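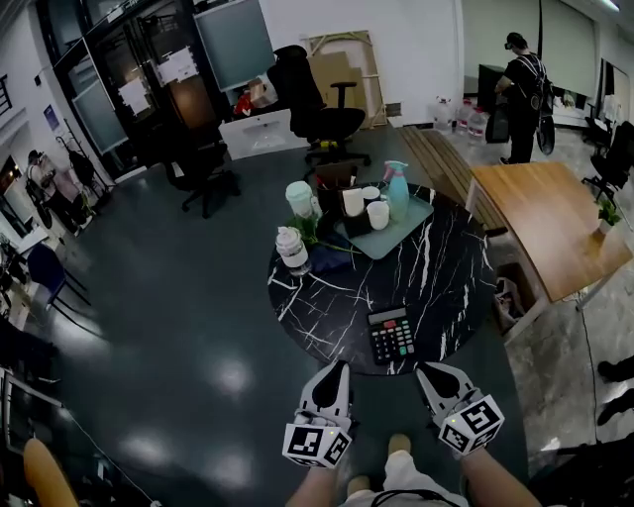
The Vesel round table in black marble look, in an office, with the teal tray on top.

Vesel Round Table, black with white veining

I've been selling tables for Vallonholm long enough to have a soft spot for a few of them, and the Vesel is the one I'd take home if my husband would let me get rid of his mother's. It's a round table with a black top and white veins running through it like marble, and it does something nice to a plain office floor. You put it down between the desks and suddenly people have somewhere to stand and talk that isn't the hallway!

We sell it mostly to small offices and studios, plus the occasional dentist. It works as a coffee point, a place to sign for packages, a spot for two people and a laptop, or (my favorite) the table where the stuff goes that doesn't belong on anybody's desk. Calculator, paper cup, a bit of greenery, the spray bottle. You know the table I mean. Every office has one and usually it's a folding thing from the garage.

Size and delivery

The top is 75 cm across. That's enough for a tray, a calculator and a couple of cups with room left for your elbows, and it still fits next to a desk without you having to shuffle sideways to get by. If you need to seat four people with notebooks, please don't buy this one, you'll be cross with me. Look at the bigger Jedine instead.

It ships in 2 boxes, the top in one and the base in the other. They don't always arrive in the same hour (the driver loads them wherever they fit), so if the base turns up alone in the morning, hang on until the afternoon before you call. Putting it together takes one person and a screwdriver. I'd ask a second person to help flip it over at the end, it's heavier than it looks and the edge is the one place you don't want to bang.

Living with a dark top

Okay, so dark and shiny shows dust. I'm telling you now so you don't write to me in June when the sun comes in low and you can see every crumb. A quick wipe at the end of the day sorts it. I use a barely damp cloth and then a dry one, in circles, and I spray the cloth and never the table. Keep your spray bottle and your folded cloth right there on the tabletop and people will use them. Put them in a cupboard and they won't.

No bleach, no vinegar, no scrubby side of the sponge. Noreen Horgan in our returns department has seen what the scrubby side does and she'll happily send you a photo.

Hot cups: use a coaster or a tray. Cold cups too, if it's a humid week.

Coffee rings come off with warm water and one drop of dish soap if you catch them the same day. I left one over a weekend on the showroom table as a test and it took me three goes, but it did come off.

About the tray

People ask about trays more than about the table, so I may as well put it here. A rectangular tray on a round top looks right to me. Push it toward the back and you've got the whole front half free to work on. Pale colors stand out best against the black, which makes it easy to see when somebody has walked off with something. White cups look lovely, and a small storage box on the tray keeps the pens and little tools from wandering. Pale teal is my pick, but we also stock the Cullinane tray in cream and in a dark gray that I don't love on this table (too much dark on dark).

And if you like a sprig of leaves on the table, go ahead, just blot the stem first.

What goes with it

Light orange-toned wood is really good beside it. I was worried the first time a customer told me she had that kind of desk, I thought it would look like two different rooms, but the black calms the orange down and the veins stop it from going gloomy. Black mesh chairs are an easy match as well. Slatted benches, yes. A potted plant on the desk next door, yes please.

What I wouldn't do is put it up against a wall. It's round! Let people walk around it.

What customers have said

"Bought it for the print room and now everybody eats lunch at it." Úna Mac Carthaigh

"Very pretty top. Took off one star for the second box coming after five o'clock. Still level after a year of being leaned on." Irfan Pattinasarany

"I wanted gray veining and got white. Kept it. My sister wants one now." Zorica Nikolaidis

Price and ordering

The Vesel is $687 with delivery to your door, top and base included. Carrying it upstairs is another $50, and the crew will take the cardboard away with them if you ask before they're back in the van. Coasters and trays are sold separately.

We keep the black in stock. The cream version is made to order and I'm not going to promise you a date on that one, so call first. If you want to run your hand over the top before you decide, there's one in the showroom, right by the window, and Deirdre Tully is in on Thursday and knows the whole range better than I do. Bring a chair photo or a bit of your flooring if you have a spare piece lying around. She likes that sort of thing.

Related: Jedine large meeting table, Cullinane tray (cream, dark gray), felt pads for table bases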